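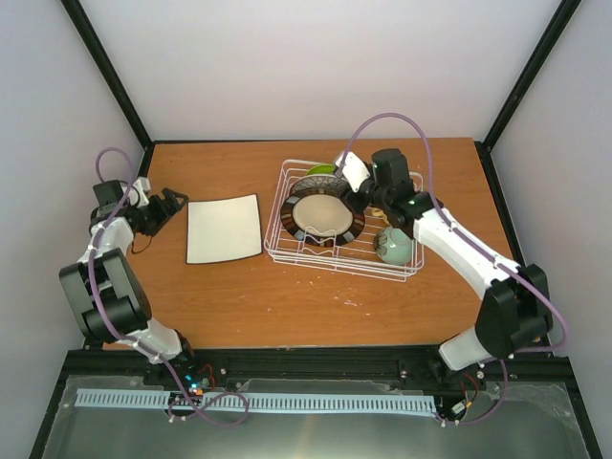
Photo: Lizeth Palomino / Urkusgate House

Urkusgate House Residents' Meeting
Minutes, January
Held in the shared kitchen, 7:30 p.m.

Chair: Lizeth Palomino
Minutes: Skulo floor rep
Apologies: two from the Etbridge side

1. Minutes of the last meeting
Read and accepted. One correction: the broken drawer is the one under the kettle, not the one by the window.

2. Dishes and the rack
Lizeth said dishes are being left in the rack overnight and the next person has nowhere to put theirs. The white wire rack stays. A second rack was suggested and turned down for lack of counter space.

Agreed:
Plates go upright in the slots, as with the brown-rimmed patterned one in the photo.
Cups go at the side of the rack, clear of the plates. The mint-green cup can lie on its side if there is room.
The rack is emptied by whoever cooks next, or by 10 p.m., whichever comes first.
No pans in the rack. Pans are dried by hand and put back on the shelf.

There was a question about the patterned plates and whether they are shared. They are. Anyone who wants to keep their own plates separate should store them in their room.

3. Wooden table
The top has scuffs and small white specks, mostly in front of the rack. Kovačević came to look at it and quoted 103 dollars to sand and oil it. Some residents felt a good scrub should be tried first. Agreed to try that and bring the quote back next time. Please use a mat under anything hot.

4. Kitchen fund
The balance is 30 dollars after dish soap, sponges and trash bags. Contributions stay at 4 dollars a month per resident. Three people are behind and will get a note under the door. The fund will not cover the table if we go ahead, so Lizeth will ask the building office whether it can come out of the repairs budget, which was more than 3000 dollars at the start of the year.

5. Cupboards
The top shelf on the left is for shared bowls and serving dishes. Food found there will be moved to the counter. Labels to be redone, the old ones have peeled.

6. Any other business
The faucet drips if it is not turned all the way off. Reported to the office.
Dish towels: please take one home to wash when the hook is full.

Next meeting: same place, 7:30 p.m., date to be posted on the fridge.

Meeting closed at 8:15 p.m.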